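Folding a Quilted Puffer Jacket for Storage
9 May 2002
By the Widelia household desk

A quilted jacket stored badly loses loft at the fold lines. The method given here uses a lengthwise fold, which keeps the number of hard creases low and produces a long bundle that fits a shelf or a drawer. It suits light and medium jackets with a nylon-type shell. Heavy parkas should be hung.

Preparation

Check the care label and clean the jacket if it needs it. The filling must be dry all the way through. Squeeze each panel between finger and thumb; a lump that does not break up usually means damp filling. Tumble on low for 32 minutes, shake, and test again.

Empty the pockets, including the inside one. Close the main zipper to the top and fasten any snaps. Detach the hood if it is removable and store it flat.

Work on a soft surface. A bare table lets a slick shell slide while the second fold is being made. A fleece blanket spread over a bed or table holds it in place.

Folding

Lay the jacket face down and pull the hem straight. Smooth the panels outward from the center back seam with the flat of the hand. Do not press down hard.

Bring each sleeve across the back with the cuff pointing to the hem. The sleeves should lie next to each other without crossing. Crossed sleeves make a ridge that shows when the jacket is worn.

Turn both sides in toward the center so that the jacket forms two long rolls, side by side. Leave the rolls rounded. Small wrinkles in the shell are normal and drop out after a day on a hanger. If one roll is much wider than the other, open that side and turn it in again from the seam.

For a drawer, stop at this point. For a shelf, bring the hem up to the collar in one loose fold.

Storage

Use a cotton bag or an open bin. The Etmont shelf bin takes 2 jackets of this type; the deeper Prellen bin takes 6. Vacuum bags are acceptable for a trip but should not be used from spring to November.

Do not stack anything heavier than a sweater on top. Refold at mid-season along slightly different lines, so that the same stitching is not always under strain.
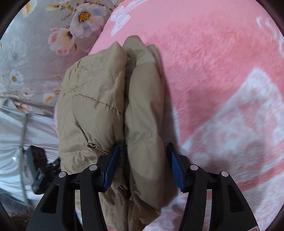

Tan quilted jacket folded lengthwise on a pink fleece blanket.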